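Pondgate Cell: Setup and Upkeep Report
Summer project, bench automation

1. What we were asked to do

The Pondgate cell came to us with a setup guide that says it can be ready in an afternoon. We doubted that when we read it, and after 4 weeks with the cell we doubt it more. Our task was to get both arms running from the guide alone, keep a log of every stop, and say which of the maintenance steps are worth a student's time.

2. Mounting and wiring

Each arm stands on a black base set into its own cutout in the front ledge. The guide treats the cutouts as locators. They are too generous for that. If you loosen a base and tighten it again, the arm goes back slightly turned, and every saved position is off at the far end of its reach. We ended up marking the ledge in pencil, a fix that should have been in the guide.

The wiring is our main complaint. The red and black leads under the left base have no strain relief, and there is no drawing that shows where they should run. The purple cables are better, but the one on the left arm needs a high loop so it doesn't pull when the arm stretches out. We tried a shorter loop first and got 7 communication faults in one session. A longer one gave none that day. One day is thin evidence and we would not call the matter closed.

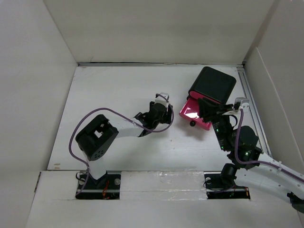
Shevchuk

3. Checks before a run

The guide's first check is to look at the green lights on the joints. We do look, but a green light told us very little. The right arm showed green all through a session in which its wrist was slipping on the servo spline. What found the fault was gripping the black plastic case, holding it over the floor panel and watching for sag. We now do this on both arms before anything else, with the pink tray left in the cell since the real jobs use it too.

After that: push gently on each link with the power off, feel for play, check the servo horn screws, wipe the floor.

4. The 3000-cycle claim

Grirkum, the tool we used for logging, suggests servicing the grippers every 3000 cycles. We could not find where the number comes from. Our horn screws were loose well before that, and the finger joints were fine. A fixed interval for both makes no sense to us, and we recommend checking the screws at the start of each week.

5. Still open

We did not get the Skurkura calibration routine to give the same answer twice on the right arm. It may be the base, it may be the routine. The next group should pin the base first and then repeat the test, and should keep the raw logs this time, as we overwrote ours from the first week.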